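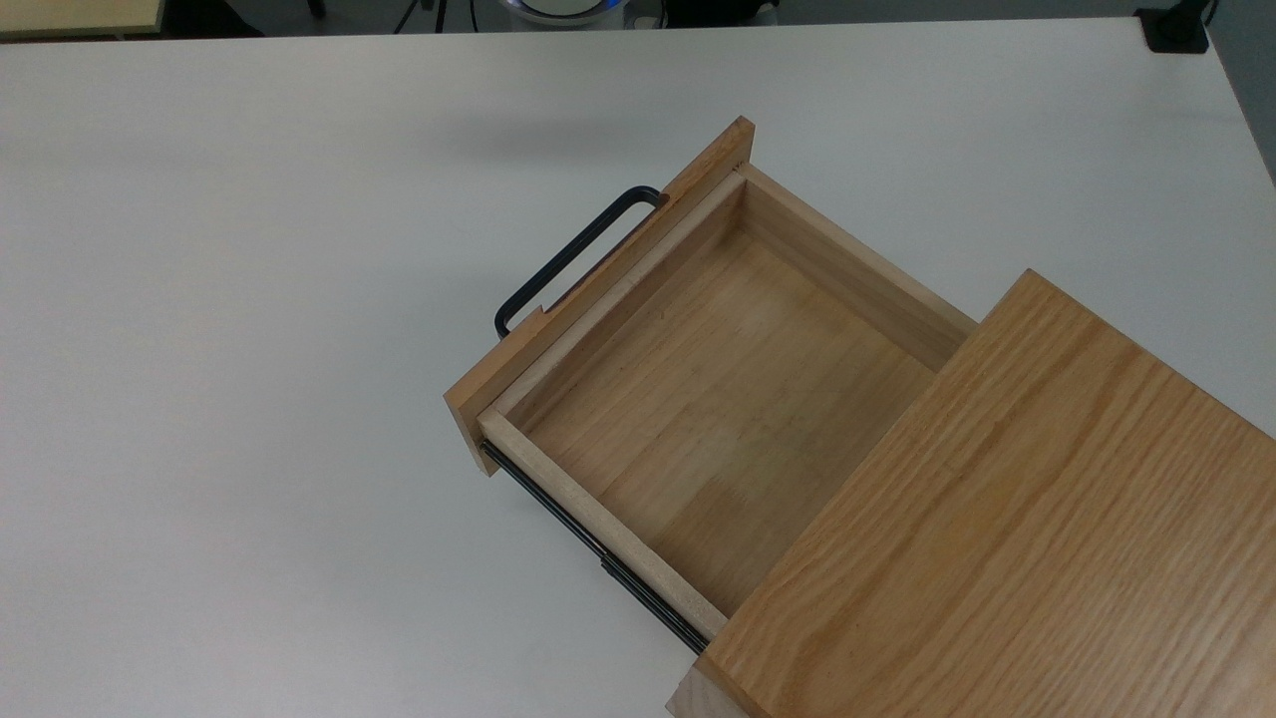 Stustholm Shared Workshop
Minutes of the robot arm build meeting, June 2026

Chair and minutes: Elínborg Holst

1. Last minutes
Agreed, except that "the arm is nearly finished" was struck out. It was nearly finished in December as well.

2. Drawer task
The small cabinet with the one drawer stays on the white table as the test piece. The chair asked again why we are building a machine to open a drawer that anyone can open with a finger. The answer was that drawers are a good test of pulling in a straight line. The chair accepts this but would like to see a straight line.

The black bar handle was discussed. It stands off the drawer front and leaves a loop to hook, so the software side consider it easy. The chair noted that the kitchen units at Peixoto's have flat knobs, and that a result on this handle tells us little about those. No reply was offered.

The drawer is on a metal slide. Two members want a wooden runner tried for comparison. Put off until the arm manages the present one.

Tests so far have been with the drawer empty. Agreed that the next set will be run with a load in it, weighed beforehand and written down this time.

3. Results
The log shows 238 attempts. The summary sheet calls the last 20 "mostly good". The chair asked what "mostly" meant and was told 6 full openings, the rest partial. Agreed that a partial opening is to be logged as a failure. One member wished their disagreement recorded, and it is.

4. Namedel controller
The proposal to buy a second Namedel board was not passed. The first has not been shown to be at fault. To come back with measurements or not at all.

5. Risotier
The stirring arm project asked to share the motors. Refused for now. The chair remains unconvinced that risotto needs a robot, but this was ruled outside the agenda.

6. Actions
Loaded drawer tests: software side.
Rewrite the summary sheet with numbers in it: E. Holst.
Find out the price of the wooden runner: left open.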